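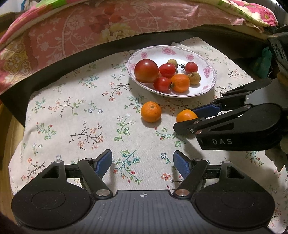 [Seite drucken] [Nachricht per E-Mail weiterleiten]

Betreff: Re: [greifer-liste] Obst umräumen, Zwischenstand Disum

Hallo Liste,

danke für die Rückfragen, ich antworte der Einfachheit halber allen, auch denen, die nur wissen wollten, wer die Tischdecke ausgesucht hat (ich verweigere die Aussage).

> Ihr schreibt, die Policy sei auf 2154 Demonstrationen mit
> Handgreifern trainiert. Wie viele davon sind Obst? Und wieso
> überhaupt zweihändig, wenn eine Mandarine doch bequem in
> einen Greifer passt? Wir haben in Jalline mit einem Arm
> angefangen und vermissen den zweiten bisher nicht. Außerdem
> würde mich interessieren, ob ihr die Öffnungsweite der Backen
> als Zustand mitgebt oder aus dem Bild schätzt.

Der Reihe nach. Obst und Gemüse machen 1000 Demonstrationen aus, der Rest ist Geschirr, Besteck und eine Kategorie namens »Sonstiges«, in die wir lieber nicht mehr hineinschauen. Aufgenommen wird in normalen Wohnungen, auf dem Geschirr und den Decken, die dort eben vorhanden sind. Im Labor hatten wir vorher eine mattgraue Platte und hervorragende Zahlen. Auf der ersten geblümten Decke griff das Modell dann mit großer Entschlossenheit nach einer gedruckten Knospe. Seitdem nehmen wir Rosendekor am Tellerrand gern in Kauf, je mehr, desto besser.

Zur Zweihändigkeit: Für eine einzelne Mandarine braucht man sie nicht, da habt ihr recht. Sobald aber Tomaten und Mandarinen dicht beieinander auf einem flachen Teller liegen, schiebt ein einzelner Greifer gern die Nachbarn mit. Mit zwei Händen kann die eine holen und die andere abwarten. Das Abwarten ist übrigens der schwierigere Teil. Unsere erste Version hielt den untätigen Greifer keine Sekunde ruhig, er zitterte über dem Teller wie ein Gast, der sich nicht traut zuzulangen. Geholfen hat, die Ruhephasen in den Demonstrationen nicht mehr herauszuschneiden. Die Idee dazu stammt aus dem Hegyi-Datensatz, wo man schlicht zu faul zum Schneiden war.

Öffnungsweite: wird mitgegeben. Aus dem Bild geschätzt haben wir sie auch, das geht leidlich, solange beide Backen frei sichtbar sind. Wenn eine Frucht davor liegt oder die vordere Fingerspitze sie verdeckt, rät das Netz, und es rät immer »zu«.

Ergebnisse, soweit man sie so nennen mag: In 50 Durchläufen auf einer unbekannten Decke gab es 9 Fehlgriffe. Die meisten betrafen kleine Tomaten, bei denen der Stiel zwischen die Backen kam. Runde Früchte mit glatter Haut rollen weg, wenn die Polster nicht mittig ansetzen, Mandarinen verzeihen mehr. Eine Tomate ist geplatzt. Sie steht im Protokoll unter »Kontaktkraft, obere Schranke«.

Offen ist noch die Übertragung auf die Arme in Drirport. Dort hängt die Kamera etwas höher am Handgelenk, und schon dieser kleine Versatz kostet uns über 50 Prozent der Griffe. Wir probieren gerade, die Bildränder beim Training zufällig zu verschieben. Falls jemand eine Kalibrierung kennt, die ohne Schachbrett auf dem Esstisch auskommt: bitte an die Liste, nicht an mich privat, mein Postfach ist voll.

Daten und Trainingsskript kommen im Dezember, sofern die Kategorie »Sonstiges« bis dahin aufgeräumt ist.

Grüße aus Disum

[Drucken] [Per E-Mail antworten]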